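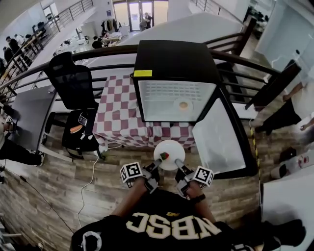
Griltdale Remote Handling Group

2019-11-02

Fridge work again, most of the day. The plan was for me to do the showing and Angharad to keep the log, then swap after lunch, but her wrist is still sore from the week at Tunstall so I kept the grippers and she kept the pen.

The task sounds like nothing. Open the glass door, move the small things between the plate and the fridge, shut the door, start again. Done with your own hands it takes no thought at all. With a gripper in each hand you have to decide which one does what and stick to it, or the recordings are no good to learn from. We settled on the left for picking up and the right for steadying the plate. I changed my mind in the middle of a few early on and Angharad made me throw them out. She was right to.

Things I wrote on the back of the log sheet, copied here before I lose it:

Slow down before the jaws close. I rush the last bit every time and the fruit rolls.

Keep the marker cubes facing up where they can be tracked. When I turn my wrist in to get round the fridge door, the right one goes out of view and the track jumps. Better to step to the side and reach in straight.

Don't squeeze harder than needed. The red and green one is getting a dent.

Put the plate back in a slightly different spot each time. I'd been setting it down in exactly the same place without noticing.

We have 1,123 good runs now, counting the ones Waltdale sent over. The target was 1,000 so in theory we could stop, but 210 of those are from before we changed the height of the table and I don't trust them. Angharad wants to keep them in. Her argument is that the arm will meet tables of different heights sooner or later. Mine is that the door hardly opens properly in half of them. We left it there and will try training both ways.

Tried the remote control for an hour in the afternoon as well, driving the arm from the desk with the two handles. I am much worse at it. There is a small delay, and I kept correcting for something that had already been corrected, so the arm wandered about in front of the fridge. Got four clean runs out of it. Angharad got nine, sore wrist and all, and was quite pleased with herself.

Shoulders ache. I need to lower my elbows when I hold the grippers out.

Still to do: charge both grippers, find the spare cube, email Sultasex about the April visit and ask if they want the door task or the plate task. Angharad is bringing the other tray in.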